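Learning to teach with my hands

Since June I spend my evenings teaching a small white robot arm to sort coloured cubes. I thought the programming would be the hard part. In fact I have written very little code, and most of my effort goes into moving a second arm, the leader, with my own hand while the first one copies me.

The task is simple to explain. Red and blue cubes lie mixed in the plate with the red rim, and the blue ones must go to the plate with the blue rim. A child of three would finish it before I have found a comfortable position for my elbow.

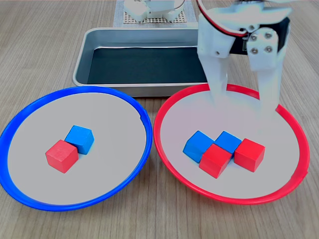 My first recordings were poor, and I could not understand why. I showed them to Eoin Heffernan, my neighbour, who has much more experience with remote control than me. He watched only 2 of them and told me that I hesitate. Each time before I close the gripper, I stop and think, and the robot learns this stopping as if it was a part of the work. After training, my arm was waiting above the cubes like a person who forgot why he came into the kitchen.

So now I practise the movement before I record it. I also try to look only at the camera picture and not at the table, which is harder than I expected. When the cubes are close together, I must bring one finger between them, and through the camera I judge the depth badly. 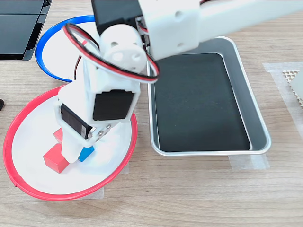 I keep a notebook for the sessions, with one line for each try. At the moment I have 141 recordings that I consider good enough, and I favour the slow and clean ones over the quick ones. After 5 bad tries in a row I make tea, as my wrist gets tired and the mistakes become always the same.

Next I would like to begin from the other colour and see how much of my teaching survives. I will write again when I have tried it.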